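Chapter 4
Heating Food with Microwaves

In this chapter
What happens to water when a microwave passes through it
Why a plate of leftovers can be steaming at the rim and cold in the middle
How to read the front of an oven before you press anything
Power, time, and how they work together

Before you start
You should be comfortable with the idea of energy moving from one place to another (Chapter 2) and with the difference between heat and temperature (Chapter 3). If those still feel shaky, go back and do the ice cube activity again. It takes ten minutes and it's fun!

4.1 A cold bowl of soup

Serpil Yazıcı taught evening cooking classes in Jilville for many years, and she liked to begin her first class of the term with a bowl of thick lentil soup straight from the refrigerator. She would put it in the microwave, set it going, and ask the class to guess which spoonful would be hottest: one from the middle, one from the edge, or one from the bottom. Then everybody got a spoon. The guesses were all over the place, and so were the temperatures. One student would be blowing on a mouthful while the person beside her had something close to refrigerator cold.

That bowl of soup has a surprising amount of physics in it. An ordinary stove heats the pan, the pan heats the soup touching it, and the heat works its way inward from there. A microwave oven skips the pan. It fills a metal box with waves, the waves pass into the food, and the water in the food soaks up their energy. Water molecules have a slightly positive side and a slightly negative side, so they try to line up with the electric field of the wave. The field keeps switching direction, billions of times every second, and the molecules keep trying to follow it, bumping and jostling their neighbors the whole time. All that jostling is heat.

The waves don't get very far in. In most moist foods they lose much of their energy in the first inch or so, and the middle of a thick portion has to wait for heat to travel in from the outer layers. Inside the box, the waves also bounce off the walls and overlap, making strong spots and weak spots. A turntable helps by carrying the food through both. Stirring helps even more, and so does letting the bowl stand for a couple of minutes.

4.2 Getting to know the front of the oven

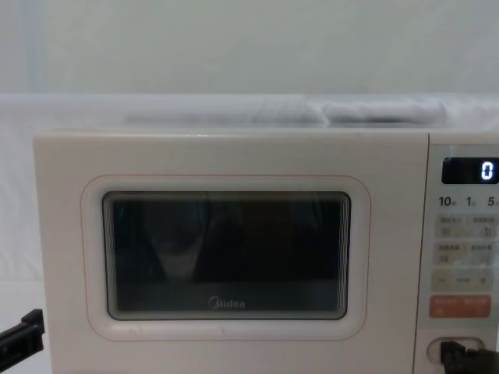 Every cook should spend a minute with the outside of a new oven before heating a single thing in it. Manuals get lost, and the layout changes from maker to maker, but the same few parts turn up again and again and they are easy to learn. The window is my favorite. On this cream-colored Midea it is dark glass with a thin peach line around it, and the cavity behind is hard to make out, as it is on many microwaves when nothing is lighting the inside. Most oven doors have a sheet of metal with tiny holes built in behind the glass. The holes are far smaller than the length of the wave, so the waves stay in the box, while visible light (with its much, much shorter wavelength) slips through easily. You can watch cheese bubble from a few inches away, and I think that is one of the cleverest bits of design in the whole kitchen!

The door does a second job too. It works switches that cut off the waves the moment it opens. If a door is bent, cracked, or won't close snugly, the oven should be left alone until a qualified person has looked at it. Keep the edges of the door clean as well. A smear of dried sauce can stop it from sitting flat.

Leave space for air to move around the oven. The parts that make the waves get warm as they work, and a fan pushes that warmth out through vents, which may be at the back, the sides, or the top. Check where yours are, and keep towels and papers off them when the oven is running.

The control panel comes next. Some ovens have dials and some have flat buttons. Flat buttons are easy to wipe, though they can be harder to find by touch, and people with low vision often add small raised dots to the ones they use most. Time keys usually add up: press a key twice and you get twice the time. Try them with a mug of water in the oven and watch the display.

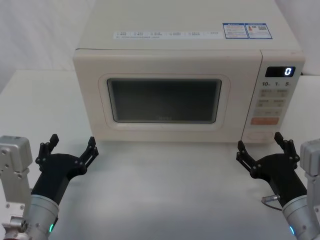

4.3 Power and time

The number of watts tells you how fast an oven delivers energy. One watt is one joule every second, so an oven putting 500 watts into a cup of water delivers 500 joules each second. Let it run for 10 seconds and you have delivered 5,000 joules. Now take 200 grams of water. Each gram needs 4.2 joules to warm by one degree Celsius, so the whole cup needs 840 joules per degree. Divide, and the water has warmed by just under six degrees. You can check this with a kitchen thermometer, and you should!

Your result will probably come out a little lower than the sum says. Some energy goes into the cup, and some leaves with the warm air. Fergal Scanlon, who tested the activities in this chapter with his students at Meltcombe, found that thick stoneware mugs gave the biggest gap, and thin paper cups gave the smallest.

Many ovens manage low power in a simple way. They run at full strength for a few seconds, rest for a few seconds, and start again. Listen closely on a low setting and you may hear the hum come and go. During each rest, heat has time to spread through the food, so low power is kind to butter, chocolate, and anything frozen.

Try it: The two-cup test
You will need 2 matching microwave-safe cups, water from the tap, and a thermometer.
1. Pour 200 grams of water into each cup. Write down the starting temperature.
2. Heat the first cup alone for one minute. Stir, then measure.
3. Let the oven rest while you write up your result.
4. Empty the first cup, refill it with 200 grams of tap water, and heat both cups together for one minute. Stir each one and measure.
5. Compare the temperature rise in all three readings.

Words to know
Cavity: the metal box inside the oven where the food goes.
Standing time: the minutes after heating when heat keeps spreading through the food.
Watt: one joule of energy per second.

Section 4.4 takes the lentil soup apart layer by layer. Have a spoon ready.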